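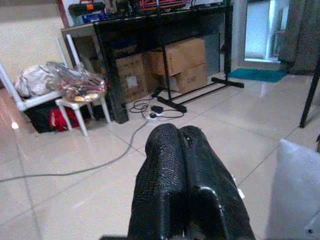
Felicidad Mangubat wrote in after the May newsletter to ask why the item on storage had nothing to say about cords. She wanted to know whether it is all right to leave a power strip on the floor, and what people do with the boxes that end up beside it.

A strip can stay on a tile floor if it is kept out of the walkway and away from anything that gets mopped. The long cable feeding it is the part people trip on. Run it along the wall where you can, even if that means moving the strip to the other end of the table. Do not put a rug over it.

The thin cords are a slower job. Unplug everything, pull the cords apart, and put a piece of tape with a name on each one before it goes back. Dalibor Ševčík did this in the back room in May and ended up with 13 cords, 4 of which fit nothing we own. Those are in the envelope by the front desk if you are missing one. 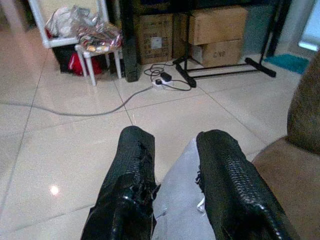
Power strip, cords and cardboard boxes on the tile floor.

Boxes can stay under the table for now. Close the flaps, turn the labels to the front and leave a hand's width between the cardboard and the power strip. If a box has not been opened by the next sorting day, Sum-yee Chou will go through it and put the contents on the shared shelf. Anything you want to keep should have your name on it by Monday, July 6, 2026.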